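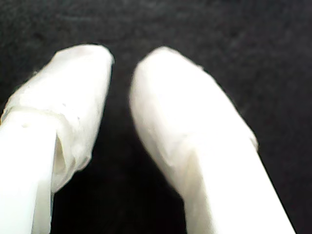 Part 2: Setting up the Prollodeo for the first time

Posted in November by the Clatthorpe Radio Shed
14 comments | 6 shares

Right, so you've got the thing out of its box and you've read Part 1 about where to put it. Now we can get some sound out of it! I've set up a fair few of these internet radios for people in the village and the leaflet that comes with it is very thin, so I've written this the way I do it at my own kitchen worktop.

Before you start, have your wifi password written down on paper, in big letters. You'll be putting it in with one knob and it's easy to lose your place.

1. Plug the lead into the back of the radio first, then into the wall. Push it in firmly (mine needed more of a shove than I liked).

2. Hold the big knob in until the display lights up. The first start is slow, so go and put the kettle on. Mine sat on the welcome page long enough for me to drink half a mug.

3. Turn the knob to pick your language and press to choose. If you overshoot, keep turning the same way and it comes round again.

4. Pick your wifi from the list. You might see next door's as well.

5. Put in the password. Turn for each letter, press to accept it. Capitals are after the small letters and the numbers come last of all, so a long password means a lot of winding. To rub out a letter, hold the left button down for a moment.

NOTE: If it says "Not joined" you've most likely got a letter wrong. It keeps what you typed, so go back and check it against your bit of paper before doing the whole lot again.

6. Set the clock. Choose "From network" and leave it alone after that. I set mine by hand the first time and then wondered why it was an hour out when the clocks changed.

7. Choose Stations, then Country, then have a browse. There are more than 3000 in the full list and I got as far as a Finnish accordion programme before I remembered I was meant to be making tea.

Saving your favourites

8. Tune to the station you want and wait until you can hear it. Then hold down one of the number buttons until it beeps. One beep means saved, two means there was already something there and it's been replaced.

CAUTION: Don't pull the plug out during an update. You'll know it's updating by the bar along the bottom of the display. I did this to my old Kettani set and it never spoke again.

CAUTION: Keep the vents at the back clear. A tea towel over the top is a bad idea, however handy a rail it makes.

If you bought the Kolitz speaker as well, leave it switched off until you've got all your favourites saved. Then turn it on, go to Settings, Extra speaker, and put in the code 1646 when it asks. The two should find each other by themselves. If they don't, bring them closer together and try once more.

Part 3 is all about alarms, including how to stop it waking you up on a Saturday.

Contact the Radio Shed | © Clatthorpe Radio Shed | Back to top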